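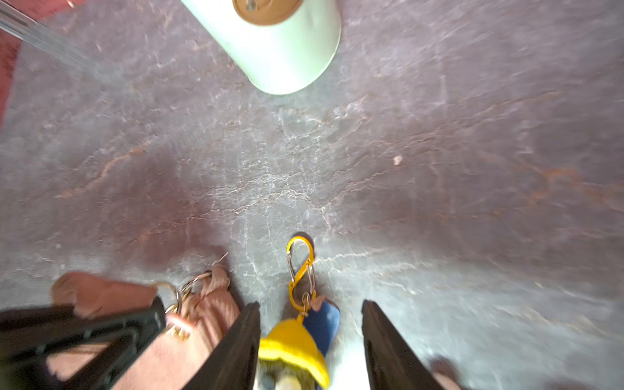 Can the Stundbridge Transfusion Diary Dataset be used to compare how well two treatments work?

It was not designed for that purpose. Treatment was chosen by the treating physician, the reasons for each choice were not recorded, and patients with more severe anemia were more likely to be transfused early. The dataset is suitable for describing symptoms, clinic visits and transfusion patterns over time, and for testing methods that handle missing diary entries.

Home Datasets Documentation Access Contact

4 min read

Stundbridge Transfusion Diary Dataset, version 2

Released Jan 6, 2018
Data steward: Baoshan Duan, Stundbridge Hematology Data Office

Summary

The dataset contains de-identified records for 1000 adults with myelodysplastic syndromes who received red blood cell transfusions as outpatients. Each patient kept a paper diary of fatigue, breathlessness and daily activity between visits. Diary entries were transcribed by clinic staff and linked to blood counts and transfusion records held by the hospital laboratory.

Patients were enrolled at the Stundbridge, Plelumell and Manness clinics. All of the clinics used the same diary form, but they did not follow the same transfusion policy. Site is therefore included as a variable in both files and should be considered in any analysis.

Files

The release consists of two tables in comma-separated format, joined by the field patient_key.

patients.csv holds one row per patient. It gives age band, sex, clinic, disease risk group at enrollment, and whether the patient was receiving an erythropoiesis-stimulating agent at the first visit.

entries.csv holds one row per diary day or clinic visit. The type of row is given in the field row_type, which takes the value "diary" or "visit". Laboratory fields are filled only on visit rows, and symptom fields only on diary rows.

Main variables

patient_key: random identifier, unrelated to any hospital number
clinic: STU, PLE or MAN
study_day: day counted from enrollment; calendar dates are not released
row_type: diary or visit
hgb: hemoglobin, in grams per deciliter, before transfusion
plt: platelet count as reported by the laboratory
ferritin: reported where measured; many visits have no value
units_given: red cell units issued and recorded as transfused at that visit
fatigue: none, mild, moderate or severe, as marked by the patient
breathless: same categories as fatigue
activity: short category assigned by staff from the patient's own words
late_entry: true if the patient indicated that the day was filled in afterward

The free text of the diaries is not part of the release. Patients often named relatives, employers and neighborhoods, and the text could not be made safe to share without removing most of its content.

Collection

Patients were offered a diary at the enrollment visit and asked to bring it to each appointment. A nurse or research assistant collected the completed pages, checked that the patient number was present, and issued new pages. No payment was made for completing the diary. Patients could stop at any time and remain in the registry, in which case visit rows continue after the last diary row.

Laboratory results were extracted directly from the hospital system. Values marked as hemolyzed or clotted samples were removed at the source. Where a sample was repeated on the same day, the later result was kept.

Transfusion records came from the blood bank issue log and were compared with the nursing record. A unit that was issued and returned unused is not counted in units_given.

Transcription and checking

Diary pages were typed into Shimada, the form entry tool maintained by the data office. A sample of pages from each clinic was entered a second time by a different person, and disagreements were settled by looking at the original page. Most disagreements concerned marks placed between "mild" and "moderate". In these cases the lower category was entered, and this rule was applied at every clinic.

At Plelumell, pages collected before the month of March in the first year of enrollment used an earlier print of the form with the symptom columns in the opposite order. The columns were corrected during transcription. Users do not need to make any adjustment.

Changes from the previous version

The field activity was recoded after a review of categories that overlapped. Analyses using the earlier coding cannot be reproduced exactly with this release.

A fault in the linkage step had attached some visits at Manness to the wrong study_day. These rows have been corrected.

The field late_entry is new. It was present on the paper form from the beginning but had not been transcribed.

Known limitations

Diary completion falls over time, and it falls faster among patients who are more unwell. Missing entries should not be treated as missing at random without further justification.

Fatigue and breathlessness are single-item ratings. They have not been validated against a standard quality-of-life instrument, and the categories should not be converted to numbers and averaged without sensitivity checks.

Transfusions given at hospitals outside the group are absent. A long interval between transfusions may mean that the patient needed none, or that the patient was treated elsewhere.

Patients who could not read or write in English were enrolled only if a family member was able to help with the diary. The language spoken at home was not recorded.

Ferritin was requested at the discretion of the physician. Patients with a measurement are likely to differ from patients without one.

Intended and excluded uses

The dataset may be used for descriptive research, for teaching statistics to health professionals, and for the development of methods for irregular longitudinal data. It may not be used to guide the care of an individual patient, to set a hemoglobin threshold for transfusion, or to attempt to identify any person. Linkage to another patient-level source requires separate written permission.

Privacy

Names, addresses, dates of birth and calendar dates were removed. Age is released in bands, and the oldest bands have been combined. Patients with a rare combination of clinic, sex and risk group were reviewed individually, and risk group was set to missing where there was a possibility of recognition. Patients gave written consent for the sharing of de-identified records. Records of those who later withdrew consent were deleted before the release was prepared.

Access

Requests should be sent to the Stundbridge Hematology Data Office with a short description of the project and the name of the institution responsible for storage. Applicants must sign the data use agreement before files are transferred. Students may apply through a supervisor, who signs on their behalf.

Files must be kept on an institutional system and deleted when the approved project ends. Tables intended for publication should not show cells small enough to point to an individual.

Citation

Please cite the dataset by its full title and version number, with the Stundbridge Hematology Data Office as author. A copy of any resulting publication should be sent to the data steward. Errors found in the files should be reported to the same address, with the patient_key and study_day of the affected rows.

Related items

Transfusion Diary: blank patient form and staff instructions
Shimada form entry tool: user guide
Manness linkage correction: technical note
Plelumell Iron Overload Registry: data card
Data use agreement for outside institutions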